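Teaching the arm by remote control: common questions
Clernel user pages, Abu Hammour lab

Do I need to write code?
No. You drive the arm by remote and Clernel records each move. The wrist camera view is what you steer by up close.

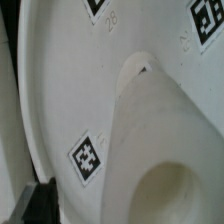 Busell asked whether pushing the arm by hand would be quicker. It is for short moves, but your hands can block the markers.

What are the square markers for?
They give the software the position of each part. Keep them clean and flat.
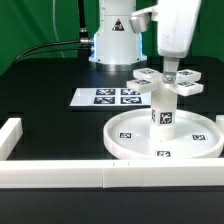 Arm over the cross-shaped top, with markers on the tray and post.

Can I start with the parts laid out separately?
Yes. Save it as a new task.

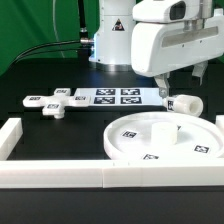
Gripper open above the cylinder lying on its side.

How many runs are needed?
Our set has 396. We dropped 8 for bad timing.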